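**Thread: Can a machine do kitchen or shop chores yet, or are we still waiting?**

**grilthorpe_dave** - 03/08/2024

Our shop has had a pick-and-place cell on the packing line for years. It moves the same carton from the same spot to the same pallet and it does it all shift. My wife saw it at the open house and asked why we can't have one that empties the dishwasher. I didn't have a good answer, so I'm putting it to the board. Is anybody using a machine at home or at work for a chore that isn't the same motion every time? I don't mean a robot vacuum. I have one and it eats socks.

**tallpines**

No. We looked at a Vidier unit at work for sorting returned parts into bins. On the demo parts it was fine. On our parts, which come back greasy and sometimes bent, it stopped every few minutes and waited for a person. The person might as well have done the sorting.

**Birutė Vasiliauskas**

Depends what you call a chore. I run the dish room at a conference center. The belt washer has been doing the washing part for longer than I've been there. What it doesn't do is scrape, load, unload and stack, and that's where my hours go. On a full day we put through 176 racks with two people loading and one pulling at the far end. If a machine could pull and stack only the dinner plates, all one size, I would take it tomorrow.

**grilthorpe_dave**

That sounds doable today, though? Same plate, same rack.

**Birutė Vasiliauskas**

Same plate, yes. But people load in a hurry, so there's a saucer in with the plates, or a fork lying across the pegs. My people move it without looking. The salesman I talked to wanted the racks loaded a certain way first, and then I need somebody to check the loading.

**mr_coffee_can**

This is what gets me about these threads. Somebody always says "it can't handle the odd fork" as if that settles it. Your belt washer can't handle a fork in the wrong place either, and you bought one. You changed the job to suit the machine. People did the same with laundry. Nobody's washing machine climbs the stairs and collects the clothes.

**tallpines**

Fine, but a washer saves you hours even with the carrying. An arm that needs me standing next to it saves me nothing.

**mr_coffee_can**

Today. I'd give it five years for plates and cups.

**kneadtoknow**

I've heard five years since I bought my first bread machine.

On the subject of bread, the bakery I work for has a Girard divider that portions dough, and it's good. It will do rolls at 90 grams until you turn it off. It will not shape a baguette, and it won't tell you the dough is too wet. I don't see either one changing soon. Soft stuff is hard for them.

**benchvise_bob**

Soft stuff and small loose stuff. I've been following the two-arm tabletop setups because I'd like one for the garage, mainly to sort screws. Picking up a cup doesn't impress me much anymore. What I look at is how they do with anything that scatters, like rice or washers or sawdust. This is the sort of thing I mean. One arm is at the clear bin, the other is down by the dish rack, and there are little white grains on the trays and on the table too. Looks like rice to me. Getting the last of that up is the real chore, in my opinion.
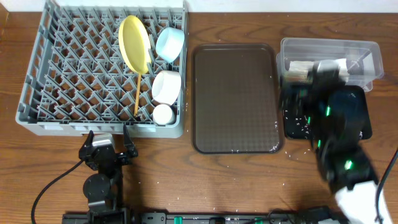

**peler_user** replying to benchvise_bob: I think you have it backwards. Loose material is a solved problem if you pick the right tool. We run a Peler vacuum pickup on our bench for small hardware and it clears the surface in one pass. Using fingers for that kind of job is the mistake. Give the arm a hose and move on.

**benchvise_bob**

A hose is fine for cleanup. I want the screws sorted by length afterward, and your vacuum gives me a cup of mixed screws, which is what I've got now.

**peler_user**

Then it's two machines. I don't see the problem with two machines.

**kneadtoknow**

The problem is my counter is four feet long.

**tallpines**

And the price. What does a pair of arms run, all in? I'd pay 200 dollars for something that puts away cups and not a cent more.

**mr_coffee_can**

You won't get it for that. Wait for a used one.

**grilthorpe_dave**

Thanks, all. So far I have one yes with conditions, three noes and a vacuum. Birutė, if you do get anybody in to trial plate stacking, please post how it goes. My wife is still asking.

**Birutė Vasiliauskas**

There's a rep coming in October. I'm going to leave a fork in the rack and not mention it.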